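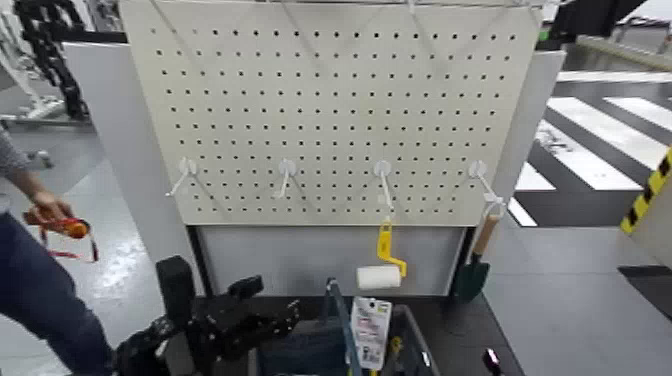
Tool Storage for a Shared Workroom
Project report, October 2020
Corey Quinlan and Lorraine Kereama

1. Background

The workroom at Baxter Hall is used by students from several courses. Small tools were kept in drawers, and people spent time looking for them or bought a second one. We were given a budget of 200 dollars to try a different way of storing the hand tools that get borrowed most.

2. What we chose

We compared a drawer insert, a set of open bins and a pegboard. We picked a white pegboard with hooks, mounted above the work surface. The hooks are also white and sit in one row near the bottom of the board, where shorter users can reach them. Packaged items that have no hole or loop go in a bin on the surface below.

3. Hanging the tools

The paint roller was easy — its bent handle goes straight over a hook. The garden trowel hangs from a white loop at the top of its wooden handle, with the blade pointing down. Corey wanted every tool to have a loop like that. Lorraine thought users would not bother with one on tools that already hang by themselves, so we left those alone.

4. Survey

We asked 30 users to fill in a short form. Most of them preferred the board to the drawers. The main complaint was that an empty hook does not tell you which tool belongs there. 3 people asked for more hooks higher up.

5. Problems

Our first row was too close to the top, and long tools were awkward to lift off. Moving it took one afternoon. We also did not plan for tools with a strap or cord, which can catch on whatever hangs next to them.

6. Next steps

- Put a name label above each hook
- Leave a wider gap beside tools with cords
- Add a second bin for packaged items
- Repeat the survey with the same form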